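The Second Pair

The budget form had 40 lines, and by four o'clock Imelda Dela Peña had filled in 6 of them. She had the easy ones: table rent, power, insurance, spare cable, gloves, the service visit in January. The line she kept skipping was the one marked New Equipment.

Rurance wanted the form by the end of the day. If it came in blank on any line, the money for that line went to another site. Everyone at Salazar had learned this the year before, when they lost a whole bench over a missing page.

She carried her laptop to the sorting booth and sat on the stool beside it. Jericho Dagdag was at the controls, running car keys. Dealers would pay for that if the arms could do it all day, and a second booth would let Salazar take two dealers instead of one. A second booth also meant a second pair of arms, and Drirneo had raised its price.

"How is it doing?" she asked.

"Same as this morning," Jericho said. "It's the fingers I'd spend money on."

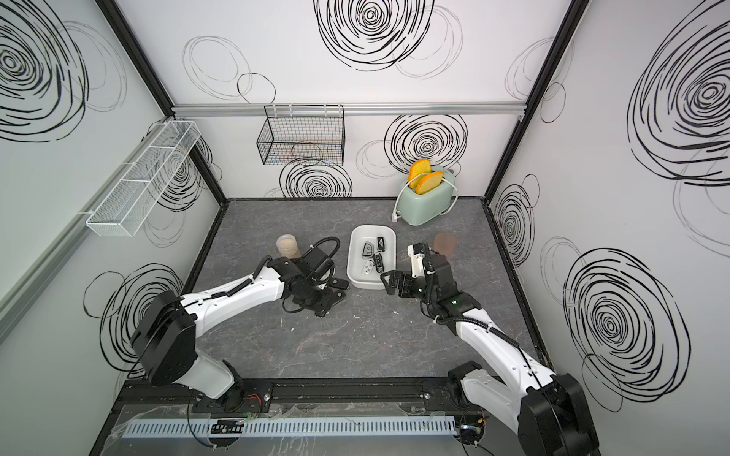

Precious Umali said over the speakerphone that she would not sign for arms at all until somebody showed her what the old ones cost to keep. She had been on the line for ten minutes while Imelda typed. She wanted parts and hours, and she wanted them in separate columns.

"I have parts," Imelda said. "Hours I have to ask Bello for."

"Then ask him. If you write down a new pair and leave out the upkeep, I'll be explaining it all spring."

The line clicked off. Imelda found Bello Ogundipe in the hall with his coat already on. He took it off again and came in with his notebook, and he read her the hours while she entered them. Most were for grippers. A few were for cables. The arms themselves had needed almost nothing.

"What does Plultix charge for a gripper set?" she asked.

"2,810 for the set, both sides. That's with the wrist adapters."

"And if I bought those and kept the arms?"

Bello looked over at Jericho, who kept his eyes on the booth.

"You'd have one booth that works better," Bello said. "You wouldn't have two booths."

She thought about the second dealer. Rowena Sebastian had driven out to see him twice and had come back both times with a maybe. A maybe did not pay for a booth. On the other hand, a dealer who saw the keys being dropped would not even get to maybe. 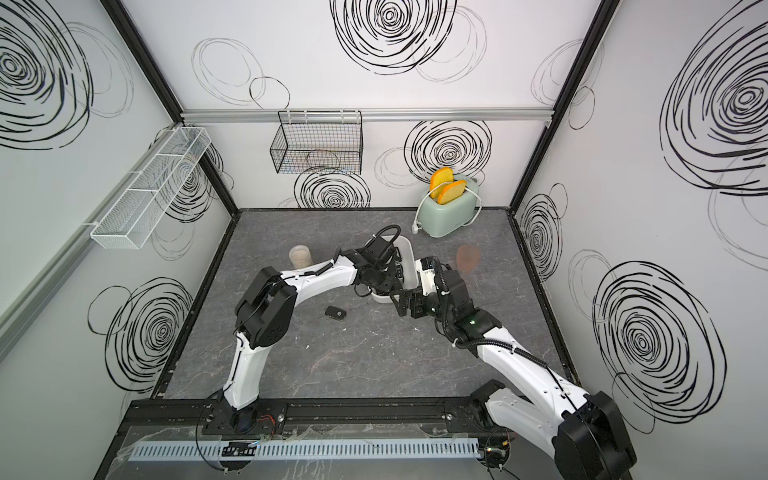 The key booth at Salazar, with both arms over the table.

Imelda watched the arms for a while. Then she typed the gripper set into New Equipment, put the date next to it, October 24, 2023, and moved the second booth down to the page for next year. In the notes she wrote that the arms were sound and gave Bello's hours in their own column.

She called Precious back and read it to her.

"Does it leave anything for shipping?" Precious asked.

It didn't. Imelda went back up to the line and opened the Plultix quote again to look for the freight charge.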